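Cómo revisar, limpiar y preparar un tambor de juguete de segunda mano (y lo que venga en la misma bolsa)

Publicado el 13 de febrero de 2023 en Arreglos de mesa

Los tambores de juguete se regalan en diciembre y se ponen a la venta en febrero. Entre una fecha y otra hay una familia que ha descubierto cómo suena un tambor. Gracias a eso se encuentran a muy buen precio en cualquier portal de segunda mano, casi siempre dentro de un lote con un puzle, unas piezas de madera y algo que el vendedor llama «varios».

Llevo unos años comprando esos lotes en Favent, arreglando lo que se puede y volviendo a ponerlo en circulación, con lo que supongo que contribuyo al ruido general de mi provincia. Me preguntan a menudo por los tambores, así que va el procedimiento completo, desde que se abre la bolsa hasta que se cierra el paquete. Calculad una tarde. Si tenéis un niño cerca, dos.

Lo que hace falta

Una mesa despejada en la parte donde vais a trabajar
Un mantel plastificado, cuanto más feo mejor
Dos paños que no suelten pelusa
Jabón neutro y agua templada
Bastoncillos de algodón
Lija fina (grano 240 y otra más suave para terminar)
Cola blanca de carpintero; yo gasto la Stüber de bote pequeño
Una báscula de cocina digital
Papel de embalar y una caja de cartón decente

El mantel no es un capricho. Los herrajes pequeños rayan la mesa, la mesa raya el barniz y al final todo el mundo sale perdiendo. Los lisos y brillantes se limpian de una pasada; los que tienen dibujo de mármol esconden las manchas, pero también los clavitos que se caen, y he pasado ratos memorables acariciando un mantel con la palma de la mano en busca de una tachuela. Si el dibujo es muy movido, poned un plato blanco al lado para las piezas sueltas y acostumbraos a usarlo.

Paso 1. Mirar antes de limpiar

La tentación es meter el trapo enseguida. Aguantad. La suciedad da información: una línea oscura en el parche suele ser una grieta, y una vez limpia ya no se ve hasta que la encuentra un palillo.

Coged el tambor con las dos manos y giradlo despacio delante de una lámpara. Mirad primero el parche, después el aro, después el cuerpo. Apretad el centro con el pulgar, sin heroísmos. Tiene que ceder un poco y volver. Si se queda hundido, está cedido, y en un tambor de juguete eso rara vez tiene arreglo que compense. Sirve de maceta. Lo digo sin rencor, tengo una con perejil.

Pasad luego un dedo por el borde. Muchos modelos llevan un cerco de tachuelas doradas alrededor del parche, y en algunos son de verdad y en otros son un adorno moldeado que finge serlo. Para distinguirlas, intentad mover una con la uña. Si se mueve, era de verdad y ahora tenéis un problema.

Paso 2. Tachuelas y aro

Las tachuelas flojas se sacan del todo, se limpia el agujero con un palillo de dientes y se vuelve a meter la pieza con una gota mínima de cola. Mínima es menos de lo que estáis pensando. La que sobre saldrá hacia el parche y dejará un cerco brillante para siempre.

Presionad con el pulgar envuelto en un paño y dejad secar con el tambor boca arriba. El martillo, en su cajón. Czesław Pietrzak, que tocó la batería en orquestas de baile y ahora me trae aros torcidos para que se los enderece, usa un mazo de goma en estos casos y le sale perfecto. A mí me salió un tambor ovalado.

Si falta alguna tachuela, tenéis dos caminos: buscar una del mismo tamaño en una mercería o en una tapicería, o girar el tambor hasta que el hueco quede detrás. El segundo es más barato y tiene una larga tradición en la fotografía de anuncios. Eso sí, ponedlo en la descripción.

Paso 3. La correa

La correa es lo primero que se ensucia y lo último que se mira. Casi todas las de juguete son una cinta de tela sujeta al cuerpo con un cierre metálico pequeño. Abridlo y cerradlo diez veces. Si a la sexta se resiste, una pizca de cera de vela en el muelle lo arregla; el aceite también, y además deja un lamparón en la tela.

Las cintas que se pueden soltar se lavan a mano, con agua templada y jabón neutro. Las rojas destiñen. No sé por qué son siempre las rojas, pero conviene probar antes en una esquina con un bastoncillo mojado. Secadlas planas, estiradas sobre una toalla. Colgadas de una pinza cogen una arruga que ya no se va, y después la correa se retuerce sobre sí misma cada vez que se posa el tambor en la mesa.

Si no se puede soltar, se limpia puesta: paño húmedo, bien escurrido, siempre en la misma dirección y con la otra mano tapando el cuerpo.

Y una cuestión más seria. Una correa larga alrededor del cuello de una criatura pequeña no tiene gracia ninguna. Si el cierre no se abre al tirar fuerte, o si el tambor va a una casa con niños muy pequeños, quitadla y mandadla aparte en un sobre. El tambor suena igual, para desgracia de los vecinos.

Paso 4. Cuerpo y parche

El cuerpo se limpia con el paño húmedo y se seca al momento con el otro. Los acabados brillantes agradecen un repaso final en seco, en círculos pequeños. Nada de alcohol, nada de limpiacristales y nada de ese producto milagroso que guardáis debajo del fregadero y que se llevó el dibujo de un Sterton precioso que yo tenía prometido. No lo he superado.

El parche, sea del material que sea, odia el agua. Goma de borrar blanca para las marcas de los palillos, con movimientos suaves desde el centro hacia fuera. Las rayas de bolígrafo se quedan. Las de rotulador también, pero se pueden presentar como firma de artista.

Para los restos que se acumulan entre el parche y el aro, bastoncillo apenas humedecido. Saldrá de todo. Miga de galleta, sobre todo.

Paso 5. Los palillos

En un lote bueno vienen los 2. En un lote normal viene uno, y el otro está detrás de un radiador en una casa que no conocemos. Si hay pareja, ponedlos juntos y comprobad que miden lo mismo; no sería la primera vez que me llega uno de tambor y otro de xilófono.

Buscad astillas pasando una media vieja a lo largo de la madera. Donde se enganche, lija fina a favor de la veta, y luego la suave. Las puntas aplastadas se redondean con un poco de paciencia. Yo no los barnizo: los niños muerden los palillos, y prefiero que muerdan madera.

Después hay que probarlos, claro. Apoyad el palillo atravesado sobre el parche y dadle un golpecito con el dedo. Si vibra contra el aro con un zumbido raro, hay una tachuela suelta que se os ha escapado y toca volver al paso 2. Luego dos golpes en el centro y dos cerca del borde. Tiene que haber diferencia entre unos y otros. Si no la hay, tampoco pasa nada, el público al que va dirigido no la reclamará.

Paso 6. El resto de la bolsa

El puzle. Montadlo entero antes de anunciarlo. Ya sé que es de seis piezas grandes y que trae un coche sonriente. Montadlo igual, porque la pieza que falta es siempre la que no se nota con el puzle desordenado. Los de tablero se limpian por encima con el paño casi seco, y el hueco de cada pieza con un bastoncillo. Los cantos de cartón hinchados no bajan; se pueden poner una noche bajo un diccionario y quedarse uno con la sensación de haber hecho algo.

Los bloques y piezas de encajar. Paño húmedo, secado inmediato, lija solo si hay astilla. Si una clavija entra demasiado justa en su agujero, una pasada de jabón seco la suaviza. Si baila, se deja bailar. Revisad el tamaño de lo que se suelta: todo lo que quepa en la boca de un niño pequeño se anuncia para mayores, con letras claras.

Paso 7. Pesar

Pesad cada cosa por separado y apuntadlo. Parece manía hasta que el comprador quiere el tambor sin el puzle, o el puzle sin el tambor, que es una petición muy razonable.

La báscula va sobre una superficie plana y firme. Encima de un mantel arrugado miente, y lo hace con dos decimales y mucho aplomo. Alisadlo, encendedla vacía, esperad el cero y colocad la pieza en el centro del plato. Las cosas pequeñas y compactas, un bloque por ejemplo, no dan guerra. El tambor sí, porque tapa la pantalla. Poned debajo un cuenco estrecho, tarad y subid el tambor encima.

Mi último tambor dio 268 gramos sin palillos. El lote entero, con caja y relleno, se fue a 1757. Con Trosta yo pago por tramos y el primero acaba en 1000, o sea que casi la mitad del porte de aquel lote era cartón, papel y optimismo. Desde entonces elijo la caja después de pesar.

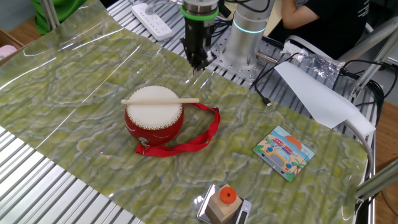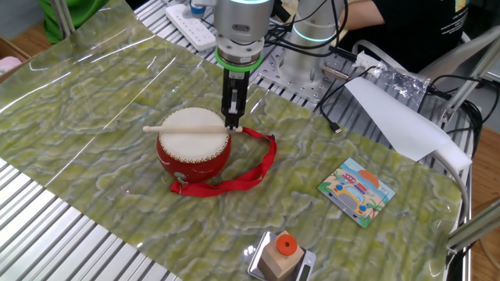
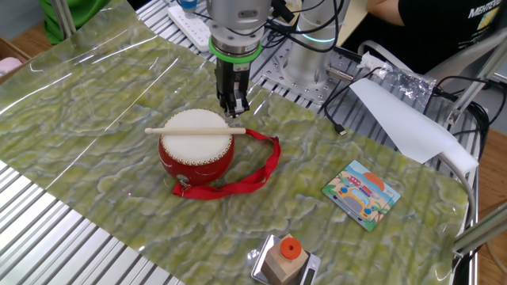 Tambor rojo, mantel jaspeado.
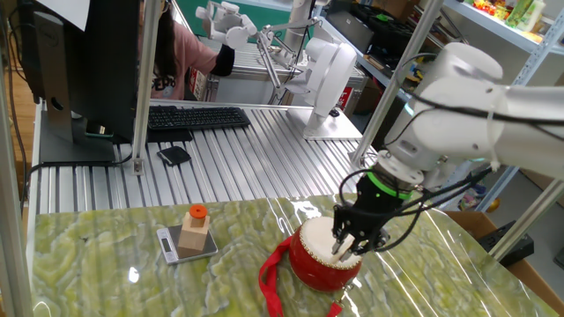

Paso 8. Embalar

El parche es lo que hay que proteger. Recortad un disco de cartón del tamaño del aro, ponedlo encima y sujetadlo con papel alrededor, nunca con cinta adhesiva pegada al tambor. Los palillos van envueltos aparte y tumbados junto al cuerpo. Apoyados sobre el parche llegan al otro lado del parche.

La correa se enrolla floja y se mete en el hueco que quede. El puzle, plano, en el fondo de la caja, con otro cartón encima. Los bloques pesan para su tamaño y se mueven en cuanto pueden, así que van en una bolsa cerrada contra una esquina, con papel arrugado alrededor.

Cerrad la caja y agitadla. Si suena algo, abridla otra vez. Si lo que suena es el tambor, también.

Dudas que me llegan a menudo

¿Se puede cambiar el parche? En algunos, si el aro sale con tornillos. En los clavados, por lo que cuesta el parche os compráis otro lote.

¿Y pintar el cuerpo? Con pintura apta para juguetes, sí, desmontando antes la correa y tapando el parche. Dos manos finas y mucho tiempo de secado entre una y otra.

¿Se le puede bajar el volumen? Un círculo de fieltro bajo el parche ayuda bastante, si el tambor se abre por debajo. Hay padres que me lo han pedido ya instalado y han pagado el porte urgente.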